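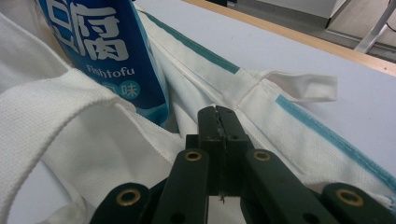
4. Packing the canvas tote

Read section 3 first if you have not yet sorted your shopping into heavy, upright and crushable. The steps below assume it has been done and that the bag is lying on a table with nothing in it.

A word on the leaflet that comes with most canvas bags. The Jenier one says the bag "packs itself". We have packed it many times and it has yet to do so. Canvas is soft, it has no frame, and left alone it will fold over whatever you put in first. Treat any claim about a self-standing cloth bag with suspicion until you have seen it stand.

4.1 Getting the bag ready

1. Clear a space on the table wide enough for the bag to lie flat with both handles out to the sides.

2. Shake the bag open and push a fist into each bottom corner. If the corners stay tucked in, everything you pack will slide to the middle.

3. Roll the top edge down by about a hand's width. This gives you a collar to work over. Some people skip it and manage perfectly well with small items, but tall packets are a nuisance without it.

4. Lay both handles outside the bag. A strap that has fallen across the opening will get packed under the shopping, and you will only find out when you try to lift.

Note: On a bag with a coloured trim, such as a teal stripe near the hem, you can use the stripe to check for twisting. If it wanders off at a slant when the bag is meant to be straight, the cloth has turned and wants pulling round.

4.2 Upright packets

Tall packets of food (fish tofu, noodles, crackers and so on) are better packed standing than flat. The printed front stays readable and you can find things without emptying the bag.

5. Hold the packet by its top edge with one hand. With the other, pull the side of the bag away from it.

6. Lower the packet until it touches the base. Do not let go halfway and trust the cloth to guide it. Loose folds catch the bottom corners, and the packet ends up perched on a ledge of canvas that gives way later.

7. Slide it against the side seam. A slight lean is normal and does no harm. If it leans far enough to show over the edge of the bag, put something heavier against its foot.

8. Pull the surrounding fabric up round the packet and smooth it down on the outside.

Caution: Chilled or frozen packets should go in last and come out first. The insulating liner sold under the name Zundero is said to keep food cold for 8 hours. We would not plan a journey on the strength of that. Follow the storage instructions printed on the food itself.

4.3 Filling the rest

9. Put tins and jars in the centre of the base, between the upright packets.

10. Fill gaps with soft things: bread rolls in a paper bag, a tea towel, a folded spare tote. Crumpled paper is often recommended and goes flat before you reach the door.

11. Leave crushable items until the end and set them on top.

12. Unroll the collar and bring the two handles together over the opening. If they will not meet, the bag is too full. Take something out.

Note: The Vuvden label gives a maximum load of 19 kg. The stitching may be equal to that, but your shoulder probably isn't, and we could find no mention of how the figure was arrived at. Josué Figueiredo, who tried out these steps for us, stops at 8 kg and uses a second bag.

4.4 Checking before you lift

13. Take hold of both handles and raise the bag a few centimetres from the table. Wait a moment.

14. Look at where each handle joins the seam. Pulled threads, puckering, or a gap you can see daylight through all mean the bag should be emptied and mended.

15. Set it down again. If a packet has tipped over, go back to step 7.

Caution: Do not lift by one handle, even for a short distance. The load swings to the low side and upright packets fall out of the opening.

4.5 If the packets keep falling over

A stiff card base helps a little. Cut it slightly smaller than the bottom of the bag and round off the corners. Rocha sells a ready-made one, which Rosalía Paredes tested against a piece of cereal box during the first week of June. She could not tell them apart in use, although the bought one wiped clean more easily.

Starch is sometimes suggested as well. It works until the first wash.

For washing and drying, go to section 5.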